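Plunero 30 Window Bird Feeder

Clear window feeder with removable seed tray
Product code: 2569
Made for: small garden birds
Stock: available online and at our Bratham shop

The Plunero 30 fixes to the outside of a window and holds enough seed for a day or two of steady visits. It suits flats, small gardens and anyone who wants to watch birds from a chair indoors. The tray is 30 cm wide and lifts out for cleaning, so the feeder can stay on the glass while you wash it.

What birds will use it
Blue tits and great tits are usually the first to come. Robins, house sparrows and greenfinches will also use a window feeder once they have got used to it. Larger birds such as woodpigeons find the perch too narrow and tend to stay on the ground underneath, picking up what falls. In a hard winter you may get bramblings or siskins mixed in with the regular visitors, so it is worth keeping a field guide near the window.

Expect a wait. In a garden that already has feeders it can take a few days for birds to try a new one. Where there has been no feeding before, allow two or three weeks.

Fitting
Choose a window that birds can reach from a hedge or small tree, but where a cat cannot sit directly below. Clean the glass with warm soapy water, rinse and dry it. Wipe the suction cups with a damp cloth, press each one flat against the glass and push out the air from the middle. Leave the feeder empty for an hour before adding seed. The cups do not hold well on frosted or textured glass.

In very cold weather check the cups each morning. If one has lifted, take the feeder down, warm the cup in your hands and press it back on.

Food
Fill with sunflower hearts, a no-mess seed mix or crushed peanuts. Whole peanuts should not be put in an open tray in the breeding season. Dried mealworms are popular with robins – soak them first in spring. The Bianchini seed mix, sold separately in 2 kg bags, is milled to a size that does not block the drainage holes.
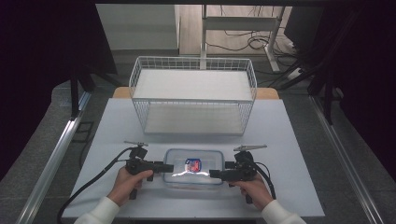 Cleaning
Wash the tray once a week, and more often in wet weather. Use hot water and a mild disinfectant, rinse it well and let it dry fully before refilling. Do not put any part of the feeder in the dishwasher. Throw away seed that has gone damp or started to sprout. If you see birds that look fluffed up and slow, stop feeding for at least two weeks and clean everything, including the sill.

Specification
Width: 30 cm
Empty weight: 1,350 g
Suction cups: 4
Tray: removable, with drainage holes
Colour: clear

In the box
Feeder body, seed tray, four suction cups and a fitting leaflet. Spare cups are sold in pairs.

Delivery and returns
Orders are sent from our Sterthorpe warehouse. Anything ordered by noon on Thursday goes out before the weekend. Unused feeders can be returned within 30 days in the original box. We cannot take back opened bags of seed.

Related items
Plunero spare suction cups (pair)
Bianchini no-mess seed mix, 2 kg
Plunero tray brush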